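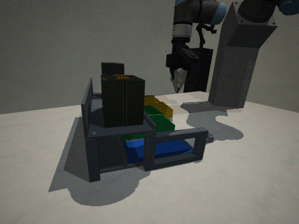 **Akash Joshi**

Progress report, 11 Jul 2025
Cataloging the Fülöp prints and drawings

We've reached 1441 sheets out of 2413, and I'm delighted with how the work is going! When I last wrote, we were still stuck in the early woodcuts, most of them unsigned and half of them trimmed so close that the margins were no help. Those are finished. We are now well into the Brekutden years, when Fülöp was printing almost every week and (bless him) had started penciling a month and year on the backs.

The biggest news concerns *Redness*. It has always been listed as one series of linocuts, but Siu-ming Hsiao laid out every impression we hold and found that 8 of them come from a second set of blocks, recut with a heavier line around the figures. The paper is different too, a thin cream sheet he used for nothing else we've seen so far. We think he recut the blocks after the move to Flendden, though I'd like to read the letters from that period before putting it in the catalog.

Siu-ming has also sorted out the numbering. The old inventory gave separate numbers to the front and back of double-sided drawings, and it was making a mess of our totals. Each sheet now has one number, with the sides marked a and b.
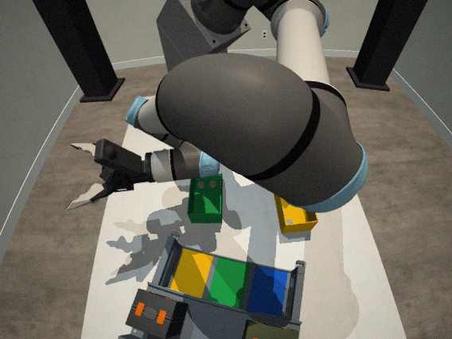 The letters themselves are slower going. His handwriting gets very small when he is short of paper, and he switches languages in the middle of a line. I've transcribed the first two folders and they are wonderful reading, full of complaints about ink and long passages on the painters he admired.

On the budget, we have spent $3000 of the grant, nearly all of it on folders, tissue and Siu-ming's hours. The mat board order is still to come.

Next up are the rest of the Brekutden prints, then the sketchbooks. I expect to have the full list ready for you in December, with the *Redness* entries written up at proper length. If you would like to see the two versions side by side before then, please come by, I'd love to show you.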